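Ticket 2201: Mesa de carga de teléfonos de exposición
Estado: abierto, pendiente de repuesto
Categoría: alimentación / cableado
Ubicación: tienda Gullard, mesa 3
Prioridad: media

Descripción inicial

El terminal de exposición de la mesa 3 pierde la carga durante el día. Llega al cierre por debajo del 20 % pese a estar conectado desde la apertura. El resto de terminales de la sala mantiene el nivel. El fallo se repite desde principios de junio, según el parte de la tienda.

Equipo afectado

Terminal: Galaxy S24+, unidad de exposición.
Cable: negro, conexión por el extremo inferior del teléfono.
Fuente: Skaltar de sobremesa, varias salidas USB, salida 3 asignada a esta mesa.
Tablero: madera, con pasacables Wellitz.

Registro

09:10. Recibido el parte. Se pide a la tienda que no cambie el cable ni reinicie la fuente hasta la visita.

11:40. Primera comprobación en sitio. El teléfono muestra el icono de carga con el cable en reposo. Al girar el terminal sobre la mesa, el icono desaparece y vuelve al cabo de unos segundos. No hay aviso de humedad en el puerto ni de accesorio incompatible.

11:55. Medida con comprobador USB en línea: 537 mA con la pantalla encendida. Valor insuficiente para compensar el consumo del modo demostración con brillo al máximo. En la salida contigua, con el mismo cable, la lectura es la misma. Se descarta la salida 3 como causa única.

12:15. Limpieza del puerto con aire y cepillo antiestático. Sale algo de pelusa. La lectura no cambia.

12:30. Prueba de movimiento. Con el teléfono levantado de la mesa y el cable conectado, se inclina en ambos sentidos y se vigila el corte. La carga se interrumpe cuando el conector queda en ángulo y el cable tira hacia el tablero. Con el cable suelto y alineado con el puerto, no hay cortes en 18 minutos.
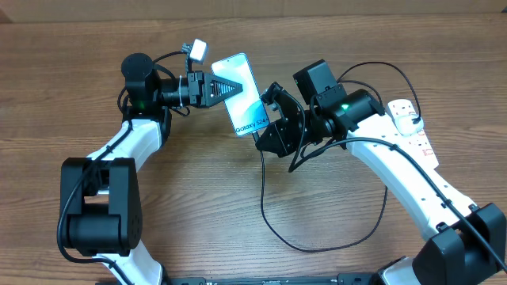
12:50. Se repite la prueba con un cable Higuchi de la misma longitud. No hay cortes en ninguna inclinación y el comprobador marca una corriente claramente superior. Con el cable original vuelven los cortes. El puerto del terminal se da por bueno.

13:05. Revisado el recorrido bajo el tablero. El pasacables Wellitz deja poca holgura y el cable trabaja tenso cada vez que un cliente coge el teléfono. Se liberan dos bridas y se gana longitud útil.

13:20. El cable Higuchi se retira porque pertenece al maletín de pruebas. Queda montado el original, con más holgura, como solución provisional.

Diagnóstico

Cable dañado junto al conector, con contacto intermitente y caída de corriente. Causa probable: tracción repetida por falta de holgura en el pasacables. Fuente y terminal sin avería.

Acciones pendientes

Pedir cable de repuesto y sustituir el original.
Bajar el brillo del modo demostración al 70 % hasta el cambio.
Revisar la holgura en las mesas con el mismo pasacables.
Anotar el nivel de batería al cierre durante una semana tras la sustitución.

Nota de seguimiento, 17:45

La tienda comunica que el terminal sigue cargando, aunque con dos cortes breves por la tarde. Coincide con lo esperado para el cable original. No se cierra el ticket. Si el corte pasa a ser permanente antes de que llegue el repuesto, apagar la pantalla del terminal fuera del horario de apertura y avisar por esta misma vía.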